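Folar Archive of Astrological Records
Progress report to the Ostrowski Fund
Prepared by Vibeke Hviid, project lead
2019-08-26

1. Work completed

The grant supports the transcription and indexing of the horoscope notebooks left to the Archive by the Kokum astrological circle. At the close of the reporting period, 900 charts had been entered in the database, with birth time, place and house system recorded for each. Work on the 27 notebooks in the first series is finished. The second series was opened in June.

Sena Abugri has checked the planetary positions against a modern ephemeris. In 34 charts the Moon was found to be placed in the wrong sign, in most cases through an error in converting local time. The original figures have been kept and the corrected positions entered in a separate field. 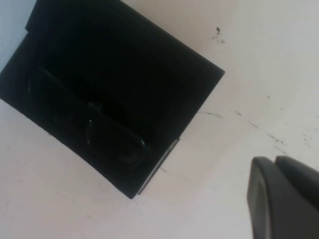
2. Matters outstanding

Several notebooks use a private shorthand for the lunar nodes and the Part of Fortune. Booker Bellamy has prepared a key, which remains subject to review by Spyros Grgić. Until the key is approved, the affected entries will be held back from the public index.

The Putow correspondence, containing letters on rectification of uncertain birth times, was not included in the original application. We request the Fund's consent to transfer the unspent travel allowance to its cataloging.
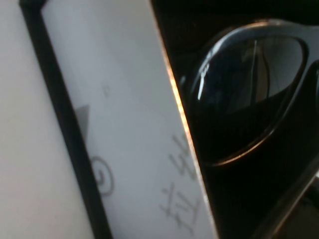

Page 5

3. Plans for the next period

Tobias Tran will complete the search page, which will allow readers to look up charts by rising sign, by aspect and by the name of the astrologer who drew them. Testing will be carried out with members of the reading group before the page is opened to the public.

A full statement of expenditure is attached as Annex A. No change to the agreed completion date is requested.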